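Household Chores Working Group
Minutes of the meeting held Apr 8, 2020, by video call

Present: Anjani Sinaga (chair), Mingxuan Fu, Defne Öztürkmen, Orhun Dönmez
Apologies: İlker Değirmenci (sent written comments, taken under item 3)

1. Minutes of the last meeting

Agreed, with one change. The note on folding towels should say the arm at Drivska managed hand towels only. Bath towels were tried and given up on. Orhun asked for this to be put plainly, as two people had already written to him asking to see a bath towel done.

2. Where we are with kitchen work

Mingxuan went through the kitchen list and was plainly delighted with a good deal of it. Picking up a cup by the handle, putting a lid on a pot, sliding a tray to the back of a table: all of these now go well enough at Skurau that people have stopped gathering round to watch, and he takes that as a fine sign. The log for the kitchen list stands at 3177 tries, of which 281 were pan jobs.

Pans are the hard part, and the part everyone wanted to talk about. Lifting one by the handle is fine when it is empty. Put something in it and the weight moves as soon as you tilt, so a grip that was good a moment ago may not be good now. Dried beans are a lovely thing to learn on, in Mingxuan's view, as they slide and heap a bit like food does and can be swept up with a dustpan if it all goes wrong. Defne said she would still like to see rice. Mingxuan said he would like to see rice on somebody else's floor. 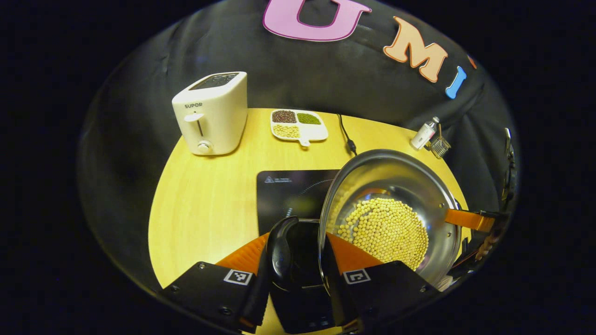 Minutes taken by Defne Öztürkmen
Household Chores Working Group

The soybean pan led to a long and cheerful talk about tipping. Anjani wanted to know what we would count as a good pour. Orhun thought most of the beans in the bowl and the pan back on the hob. Mingxuan felt that was too kind, as no one at home would be happy with "most". We settled on all of them in the bowl, with a separate line for near misses so that the good work still shows.

Defne raised the handle. The orange one on the stainless steel pan stands out well against a dark gripper, and she wondered if we are making life too easy. Plenty of home pans have black handles, and some have a loose screw as well. Orhun offered his own frying pan, which has both.

Action: Mingxuan to write up the pour rule on one side of paper.
Action: Orhun to bring the pan.

3. Written comments from İlker

Read out by Anjani. İlker is very keen on the pan work and asks that we also think about what comes before and after it. A person making supper moves the toaster out of the way, finds the strainer, wipes the hob and puts things back, mostly without thinking. He would rather see one whole dull job done from start to end than 16 clever bits of jobs. There was warm agreement. Mingxuan pointed out that cords are still a worry, whether lying on the table or hanging off it, and that nothing on the current list asks for a cord to be moved on purpose. To be added.

4. Shop floor

Orhun reported on the shelf trials at Kavalell. Facing up tins is going very well. Soft bags are not: crisps get crushed, and flour bags get picked up by a corner and sag. The night staff have been generous with their time and full of good ideas, the best being to start with the bags lying flat. He read out their note, which said that the arm is slow but never grumpy.

Defne asked whether it saves the staff any work yet. Orhun said no, as someone has to stand by. Anjani thought that a fair answer and asked for it to go in the minutes.

5. Can machines do the chores yet?

This was put to us by Erdem for their newsletter and they would like a short reply. After some back and forth the group agreed on the following:

"Some of them, some of the time, with a person close by. Single steps are getting really good and it is a joy to see. A whole chore in a strange kitchen is still a long way off, and we would not want anyone to give up washing up in the hope of it."

Mingxuan asked for "a long way off" to be "some way off". Put to the group and left as it was.

6. Any other business

Anjani has 7 requests from people wanting to sit in on a call. All welcome, as long as they mute.

Defne to find out who has the spare key to the store cupboard.

Next meeting: end of April, same link. Agenda items to Anjani please.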